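5. Comparing two sets of fingers with the cup test

Use this section when you have fitted new fingers and want to know how they compare with the ones you took off, or when the left and right arms are behaving differently with the same program. You need the Kitholm controller, both arms homed, and two plastic cups.

Before you start, finish section 4 (finger fitting and zero position). The cup test will not give useful results if the zero position is wrong.

5.1 Preparing the table

1. Clear the table between the two arms and wipe it down.

2. Choose two cups of the same size and shape but different colours. The colours let you tell the cups apart in the camera view and in the log. Do not use glass or thin paper cups.

3. Stand the cups upright, side by side, near the middle of the back edge of the table. Leave a narrow gap between them.

4. Press HOME on the controller, then OPEN ALL. Wait for both status lights to turn steady green.

Note: The cups are placed close together on purpose. A finger that swings too wide will knock the neighbouring cup, and the fault shows up on the first run.

CAUTION: Keep hands and sleeves off the table once the status lights are green. The arms can move without further warning when a program is loaded.

5.2 Checking the start position

Compare your table with the picture before you run anything. The fingers of both grippers should be open, and the ridged inner face of the lower finger should be clean. 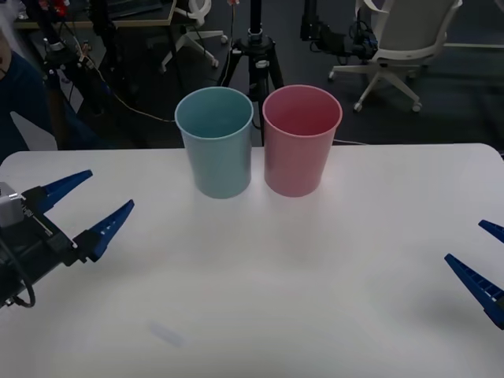
Illia Stelmakh
Technical author, gripper and controller guides

If the fingers are closed or only part open, press OPEN ALL again. If they still do not open fully, switch off at the controller and check the finger screws as described in 4.2.

Check the gripper cable as well. A loop of slack below the wrist is normal and should be left in place. It must not lie under the fingers or reach the cups at any point in the movement. If it does, move the cable clip one position back along the arm.

5.3 Running the test

1. On the controller, open Tests and select Cup Pair.

2. Select LEFT. The right arm is held still while the left arm is tested.

3. Set the closing force to 2. This is the lowest setting that will lift an empty cup with the standard fingers.

4. Press RUN. The left arm picks up the nearer cup, lifts it, holds it and puts it back. It then repeats the movement with the other cup.

5. Let the program finish. A full test is 22 lifts. Do not straighten a cup between lifts, even if it has turned or moved a little, as this hides the drift you are trying to measure.

6. Save the log under a name that includes the finger type and the arm, for example CLETTON-LEFT.

7. Put the cups back in their start positions and repeat steps 2 to 6 with RIGHT selected.

8. Fit the second set of fingers, set the zero position again and repeat the whole test. Use the same cups and the same force.

Note: If a cup falls over, the program stops and shows E4. Stand the cup up, press CLEAR and start that arm again from the first lift. Part results cannot be joined together.

CAUTION: Do not raise the closing force above 5 with plastic cups. The rim may crack and leave sharp edges.

5.4 Reading the results

The log lists each lift with the grip width, the slip and the distance between where the cup was picked up and where it was put down.

Slip on one arm only: the fingers are probably not seated fully. Refit them and run that arm again.

Slip on both arms: the fingers are too smooth for the cups, or the force is too low. Clean the ridges with a damp cloth and try again at force 4.

No slip, but the cup moves further each time: the zero position is off. Go back to section 4.

Cleaning the ridges made the largest difference when Elikem Arthur compared the Cletton and Jeketti fingers for this guide, so try it before you order replacements.

5.5 After the test

1. Press PARK and wait for both arms to stop.

2. Remove the cups.

3. Switch off at the controller before you change or remove any fingers.

Section last changed 18 December 2021. Applies to controllers with the Kravets arm mount. For the older mount, use the July edition.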